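Rental Housing in Tusta: Student Project Report
February 6, 2025

Our group compared rents in two neighborhoods, Keltus and Mowat. We used 28 listings. The average monthly rent was $1038 in Mowat and $2395 in Keltus, where most units are newer.
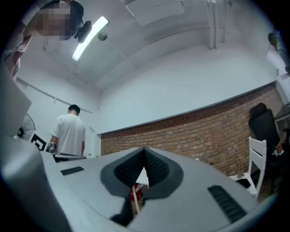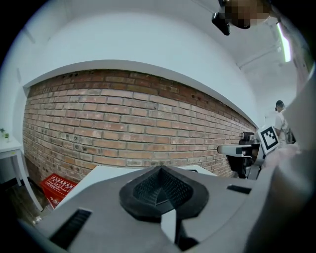 Rent was only part of the cost for tenants in Mowat. Many units come unfurnished, and even a plain white table like the one in the first picture has to be bought or moved in. We did not include furniture in our totals.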